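人形机器人整理鞋架工作单元的搭建与维护
课程项目报告 Okine小组

一、我们做了什么

这学期我们组分到的是一台双臂人形机器人，任务是让它站在鞋架前，把拖鞋一只只拿起来、摆整齐。选题的时候大家都觉得抓拖鞋能有多难，真上手才发现，光是把这台机器调到每天都能正常开工的状态，就够写一篇报告了！所以本文主要讲工作单元怎么搭、怎么保养，抓取算法放在另一份Zamora报告里。

二、场地与站位

场地铺的是灰色条纹地毯，鞋架是黑色金属框配木层板。地毯软，脚底受力和硬地板不一样，我们重新做了站姿标定。脚尖到层板前沿的距离定为38厘米，再近，小臂容易碰到金属框；再远，手腕要伸到极限才够得着里侧的鞋。

每次开机后先不抓东西，让右手张开，慢慢伸到拖鞋前面停住，从头部相机里核对手和层板的相对位置。这一步我们叫“探手”，特别好用，站位偏了当场就能看出来。

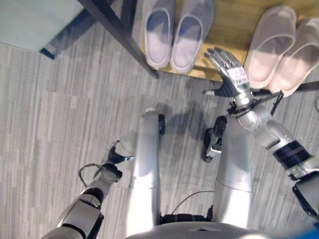
三、线缆与关节检查

手腕外面有黑色线缆，这是我们维护的重点。线留短了，手腕一转就绷紧；留长了，又会挂到鞋架的框上。我们试了好几种长度，最后的做法是先把手腕转到两端极限，再留出一个松弛的弯，然后固定。

每次开工前的检查顺序：
1. 断电，用手轻拨腕部线缆，看外皮有没有磨痕。
2. 检查腕部小螺丝，松了就按说明书的力矩拧回去。
3. 上电，五指逐个开合，听有没有异响。
4. 双臂回零，对照Erkham日志程序里的零位读数。
5. 确认地上的线不在脚的活动范围内。

五月里右手食指有一阵子合不拢，日志显示电流偏高。我们拆开指节清理，重新标定后就好了，那天晚上全组高兴得不得了。

四、抓取时的姿态

手臂要从两根金属框之间伸进去，手掌从鞋跟一侧包住拖鞋，先抬起一点点再移动。抬得太高会碰到上面的台面，这个高度我们调了很久。

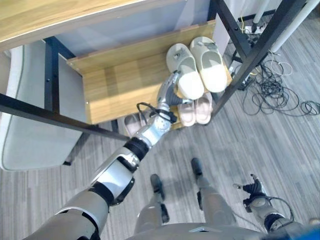
手指的夹紧力也分了档。软底鞋夹得太紧会变形，放下时鞋头就歪；夹得太松，手腕一转鞋就滑。我们给每种鞋单独存了一组参数，换鞋时在Erkonano控制界面里切换，不用重新标定。

五、运行记录

整个学期一共抓取3367次，其中手指报错159次，大部分集中在前几周，线缆重新固定之后明显减少。最长的一轮连续做了601次没有停机，比我们定的目标多出一大截。

六、还想改的地方

左手的保养做得比右手少，下学期要补上。地毯对站姿的影响也没有完全弄清楚，机器站久了零位会有小幅漂移，目前只能每隔一段时间重新“探手”。如果能在脚下垫一块硬板做对比，应该会很有意思，板子我们已经在找了。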